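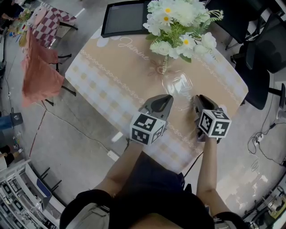 A beige Jasmine tablecloth with white artificial flowers and a clear plastic container.

SALEM, Friday, November 6, 2020 – Home textiles company Vivudus today added a set of printed tablecloths to its Drelport line for everyday dining and work tables. The cloths are on sale now in the company's Salem store and through its website.

The Jasmine pattern is printed on a beige ground. It combines white and tan checks with wavy chain-like lines, large white circles and the name of the design in white script. The line has seven patterns in all, including plain colors for customers who prefer a quieter table.

Vivudus developed the cloths after a survey of 1,339 customers. Many of them said they now eat, work and do crafts at the same table and want a cover that can stay on all day. The cloths come in round, oval and rectangular shapes and can be machine washed at low heat.

"People asked for something light that goes with the chairs and flowers they already have," the company said in a statement. "They also asked for more round sizes."

The cloths will reach some 170 independent home stores by March. Orders placed online ship from the Vivudus warehouse in Landach – store pickup is available in Salem only.

Fabric samples are available to retailers on request from the Vivudus trade desk.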